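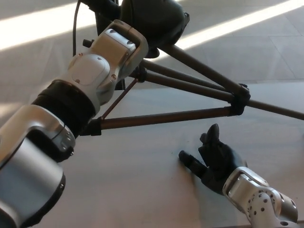

Stativ-Forum Morkska > Zubehör > Alles unter 200 Euro

Thema: Stativ wackelt bei ausgezogener Mittelsäule – neu kaufen?

grauwert
3. Januar 2019
Moin, kurze Frage, muss gleich los. Hab seit September das Kerekes (das große, dunkle). Solange die Säule unten ist alles super. Sobald ich sie hochziehe zittert das Bild bei jedem Windhauch. Bin 183 groß und will mich nicht dauernd bücken. Gibts was Stabileres bis 200 Euro? Oder mach ich was falsch?

blende_elf
Beiträge: 3568
Säule unten lassen. Fertig. Mittelsäule ist ne Notlösung, war sie immer. Lieber ein Modell mit längeren Beinen, dann brauchst du das Ding nicht.

kellerkind77
Seh ich anders. Ich fotografier seit Jahren mit Säule halb draußen, Rucksack an den Haken, steht wie ne Eins. Welche Brennweite überhaupt?

grauwert
200 mm meistens. Vögel am Weiher in Relladden, manchmal auch Mond. Haken hab ich, aber noch nie benutzt.

blende_elf
200 mm mit Säule draußen, na dann viel Spaß. Rucksack dranhängen bringt bei Wind garnix, der pendelt und schubst das Stativ zusätzlich an. Schon x-mal hier diskutiert.

kellerkind77
Der pendelt nur wenn er frei hängt!! Gurt so lang lassen dass der Rucksack gerade noch den Boden berührt. Steht auch im Sticky oben.

Tante_Trude
Mal was anderes – sind die Klemmen fest? Bei meinem Kerekes hatte sich die Schraube an der Beinschulter gelockert, genau das gleiche Zittern. Inbus war dabei, Vierteldrehung, Ruhe. Kost nix.

stummfilm
Und welcher Kopf ist drauf? Die meisten schimpfen übers Stativ und dabei ist der Kugelkopf zu klein. Ich hab den Provo drauf, wiegt halt, aber da bewegt sich nichts mehr. Gebraucht gekauft.

blende_elf
Provo ist fürs Filmen. Für Vögel viel zu träge.

stummfilm
Quatsch, Friktion runterdrehen und gut. Hast du den mal in der Hand gehabt?

blende_elf
Ja, zwei Wochen. Ging zurück.

grauwert
So, bin wieder da. Also Schulterschrauben waren tatsächlich an zwei Beinen locker, danke Trude! Drinnen auf Fliesen jetzt deutlich besser. Draußen noch nicht probiert, zu viel Wind heute. Kopf ist der, der dabei war, Name steht nirgends.

kellerkind77
Kabelauslöser oder 2 Sekunden Selbstauslöser benutzt du aber schon oder?

grauwert
Äh. Nein. Drück immer drauf.

blende_elf
...

Tante_Trude
Lass ihn doch, haben wir alle mal gemacht. Und Bildstabi aus auf dem Stativ, jedenfalls bei älteren Objektiven. Bei manchen neuen ist es egal, in die Anleitung schauen.

stummfilm
Stabi lass ich immer an, nie Probleme gehabt.

grauwert
Ok, teste am Wochenende mit Auslöser, Säule unten und einmal mit Rucksack am Boden. Neukauf erstmal verschoben. Meld mich dann.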